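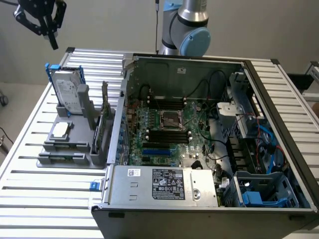

Khang Đoàn replied to my last thread that a machine able to refit a desktop PC should be able to empty a dishwasher by now. I don't think the one follows from the other.

1/ Refitting is insertion. The CPU, the drive in its blue carrier and the green boards each have a place in the fixture, so the arm starts from a known pose. A dishwasher gives you no fixture.

2/ Tolerances on a CPU socket are tight, but they are published. Mug handles are not.

3/ Memory modules are the harder part for us. Seating takes firm, even force on both ends, and a two-finger gripper wants to push in the middle. We log force on every attempt. Last run was 20 attempts, 13 seated without a retry.

4/ Cables are worse. A SATA lead moves when you touch its neighbor. Our planner, Rillska, treats a cable as an obstacle with a fixed shape, and it does not have one. Most aborts since February trace back to that.

5/ Sơn Ngô asked about speed. A person who does this daily takes 4 minutes for the parts we attempt. We are well behind that and I am not tuning for it yet.

6/ So, shop-floor chores: some, with a fixture and someone within reach of the stop button. Kitchen: no.

7/ Force plots for the memory runs go up once Vy Lưu has checked the sensor offsets.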